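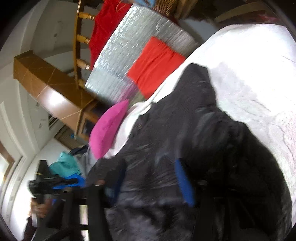
Hand-held gripper beside black fabric, with white bedding and a pink cushion behind.

Visit Report: The Textile Handling Station at Prarberg
Report date: 12 April 2022

Members of the Saithong technical exchange were received at the Prarberg workshop for a half-day visit. The purpose was to study how one item of equipment, the hand-held gripper station used for textile handling, is set up at the start of a shift and how it is kept in working order. The wider site was not part of the program. This report is intended for member organizations that operate similar tools or are considering doing so.

Layout of the station

The station is known on site as Droliretti, after the work program under which it was first funded. It consists of a pair of grippers carried in the operator's hands, a camera mounted on each gripper, a charging shelf, a small bench for repairs, and a computer that receives the recordings at the end of each session. There is no fixed arm at this stage. The operator moves the grippers through the task by hand, and the recorded movements are later used to prepare the program for the fixed cell in the next room.

Work is carried out in furnished rooms among ordinary household goods. Our hosts explained that cloth behaves differently on a bed than on a flat test table, and that the fixed cell performed poorly when it had been prepared from table work alone. Bedding, cushions and loose fabric of several colors and finishes are therefore kept in regular use. Glossy black fabric was named as one of the harder materials. Its folds are difficult for the camera to separate, particularly where it lies against white bedding in strong light, and the exposure setting that suits one of the two does not suit the other.

The stock of textiles stands at 178 pieces, each entered in a register. Pieces are withdrawn once they have become so soft or stretched that they no longer handle as they did when new.

Setting up

The start-up procedure is printed on a single card fixed above the charging shelf. We were taken through it in full, and it is summarized below with the permission of the workshop.

The operator first wipes each lens with a dry cloth and inspects the housing for cracks. The jaws are then opened and closed by hand through their full travel. Any catch or scrape is entered in the log before the tool is switched on. The pads are checked next for lint, loose edges and hardened spots. Lint is removed with a soft brush. Solvent is not permitted on the pads, as it was found to attack the adhesive underneath.

Once power is on, the operator closes the jaws on a steel gauge and compares the reading on the screen with the figure stamped on the gauge. A difference of more than 2 millimeters means that the tool goes to the bench and a spare is issued. The final step is a short trial recording. The operator picks up a folded towel, turns it over, sets it down and plays the recording back. If the picture from either camera jumps or freezes, the cable is reseated and the trial is repeated.

The card allows 36 minutes for the whole procedure when both grippers are prepared by one operator. Several visitors considered this generous. The workshop replied that the allowance had been shorter in the past, and that the jaw check was the step most often skipped when time was limited.

Maintenance and repair

The pads receive the most attention. They are changed on a fixed schedule, whether or not wear can be seen, and the date is written on the back of each new pad before it is fitted. The old pad is peeled from the tip toward the base. The face of the jaw is cleaned and left to dry, and the new pad is pressed down under a small clamp. We were shown a jaw on which the drying step had been hurried. The pad had lifted at one corner, and threads had worked their way in behind it.

The linkage is the second regular task. Fine fibers gather around the pivots and cannot be reached by brush, so the gripper is opened on the bench and the pivots are cleared with tweezers – a job the workshop does not delegate to new staff. A light dry lubricant is used. Oil was given up after it marked several pieces of pale cloth.

Cable faults were described as the most common cause of lost sessions. The cable flexes at the wrist each time the operator turns the hand, and it tends to fail inside the sleeve, where the damage does not show. Since October the workshop has fitted a longer strain relief, supplied by Festilia, and has kept 5 spare cables at the bench. Failed cables are tagged with the gripper number and retained.

Points raised in discussion

Visitors asked whether operators tire during long sessions. The workshop confirmed that they do, and that recordings made late in a session contain more blurred views and more dropped cloth. Rest periods are now part of the schedule. A related question concerned left-handed operators. The grip is the same on both sides, but the cable exit is not, and a mirrored housing is being drawn up.

There was some disagreement over the value of changing pads to a fixed schedule. Two member organizations replace theirs only on inspection and reported no difficulty – although both handle rigid packaging for the most part. The workshop agreed to share its pad log so that the two approaches may be compared.

Copies of the start-up card and the parts list for the strain relief may be requested from the Saithong exchange office. Members wishing to attend the second visit, which will cover the fixed cell, should register with the same office in writing.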